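Home | Talks | Notes | Archive | Contact

Speaker notes: Keeping a parish rainfall record usable
Dexter Pruitt
July

12 shares | 2 comments

Slide 1. Title

Introduce self. State scope: daily rainfall totals read by hand from a standard gauge, entered on paper, later typed up. Automatic stations are covered in the afternoon session and I will not take questions on them.

The record used throughout is Trinunwood. It has 1,373 daily entries from a single gauge, of which 187 are missing or unusable as they stand. I will say "the gap days" for these.

Slide 2. What a daily total is

A reading at nine in the morning measures what fell in the previous 24 hours. By convention it is entered against the day before. Most errors in the Trinunwood sheets come from this one rule being applied by some readers and ignored by others.

Pause here. Ask for hands: who enters against the day of reading?

The shift shows up plainly when the record is set beside a neighbour. Simiyu lies in the next valley and its sheets are consistent. Plot both, slide one by a day, and see which position gives the closer match. 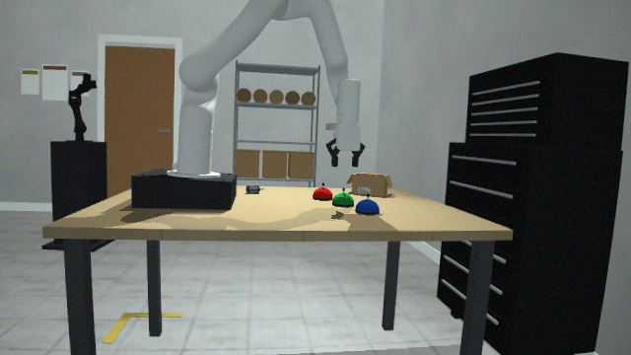 Slide 3. Types of gap

Type A: no entry. The box is blank. It can mean no rain or no reading. Do not treat a blank as zero. A dry day should have been written as 0.0 and a trace as "tr".

Type B: accumulated total. The reader was away on Saturday and Sunday and wrote the whole amount on Monday. The monthly sum is sound. The daily values are not, and any count of wet days from them will be too low.

Type C: legible but impossible. Usually a slipped decimal point. 42.0 in a week when Simiyu has nothing above 5 is most likely 4.2, but keep the original figure in its own column.

Type D: snow. The funnel fills and some is blown out before it melts. Flag the value and leave it alone.

Slide 4. Site changes

Two moves are written in the notebook. A third is not, and was found from the totals. The catch drops in winter and stays much the same in summer, which fits a more exposed spot with stronger wind across the rim. 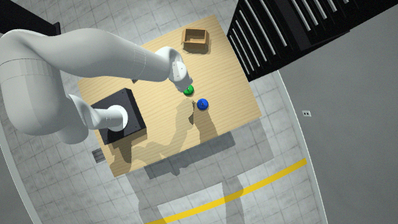

The test for this is a double mass curve. Add up Trinunwood month by month and plot it against Simiyu, also added up. If both gauges catch in the same proportion throughout, the points lie close to a straight line. A change of slope suggests that one of them has altered. It does not say which one, so bring in another station where possible. I used Nilia.

Do not correct for a slope change shorter than a year. Ordinary variation between two valleys will produce short bends.

Slide 5. Filling

Rule one: never overwrite. Raw value, filled value and flag go in separate columns.

Rule two: fill months before days. A monthly total estimated from the ratio to a neighbour is fairly dependable. A daily value estimated the same way is poor, particularly in summer when showers are local. 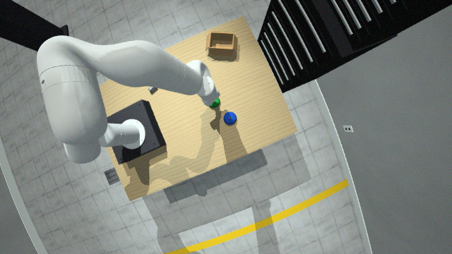 For Type B, the accumulated total is shared out in the proportions recorded at the neighbour on the same days. If the neighbour was dry throughout, leave the total as a block and flag it. Splitting it evenly creates wet days with no evidence behind them.

Worked case, on the handout: three days, total 18.0 mm. Simiyu has 2.0, 6.0 and 1.0. Shares are 4.0, 12.0 and 2.0. Check that they add up.

Slide 6. Typing up

Two people type the same sheet separately and the files are compared. Disagreements go back to the paper. One person typing and then checking their own work misses the same misread sevens and ones both times.

Elteck is the spreadsheet template we use. Version 3 rejects blank cells and asks for a code. Version 2 turned them into zeros, so any file made with it needs looking at again. 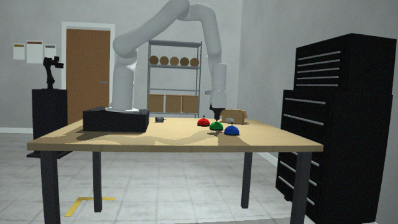 Keep the paper. Scans lose faint pencil, and the margin notes ("funnel blocked, leaves") are often in pencil.

Slide 7. What to write down from now on

Time of reading, if not nine. Initials. Height of rim above ground. Anything built, planted or felled nearby, with the month. A sketch of the site once a year with distances to the nearest obstacles.

If short of time, skip to the handout at this point and take questions.

Likely question: can the gap days be used in a long-term average? Monthly, yes, with flags. Daily extremes, no.

Previous | Next | Back to Talks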